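March 2025

Quick one, kettle's on and I have to be out the door in a bit.

So the seed swap. Went to the one in Lallia again, same hall, same wobbly tables. Got there late and the good tomatoes were gone. Came home with beans. So many beans. Also a lettuce called Tastidard that I'd never heard of and a squash, Sondonora, which the man swore keeps until December if you cure it right. We'll see. My last squash went to mush in the garage.

Paid 34 dollars total including the raffle. Did not win the raffle.
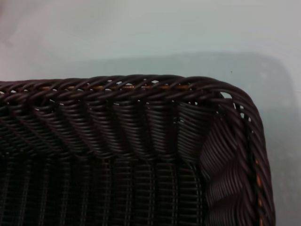 Beans first, then. I'm doing pole beans up the south fence this year, no more bush types, my back can't take it. Soil's still cold so they wait. Peas can go in now if it ever stops raining. For picking I want something better than the bucket, everything at the bottom gets squashed. A dark brown woven basket with rounded corners like this one would do it, and the synthetic stuff at least I can hose off. The braided rim is a nice touch too, thick enough to grab with muddy gloves.

Cyril Penrose emailed about his germination tests (he does them on damp paper towels, very serious about it). He started 700 onion seeds and got 618 up. I got maybe half of mine, and I used the same packet!! Think my windowsill is too cold at night. Going to move the trays on top of the fridge and try agian.

Other stuff, before I forget:

- Cropper potatoes are chitting in egg cartons, stubby little sprouts, looking good
- need twine
- compost is too wet, more leaves
- rhubarb is up!

Will do a proper post on the fence thing when its built. Still arguing with myself over wire or netting. Wire probably.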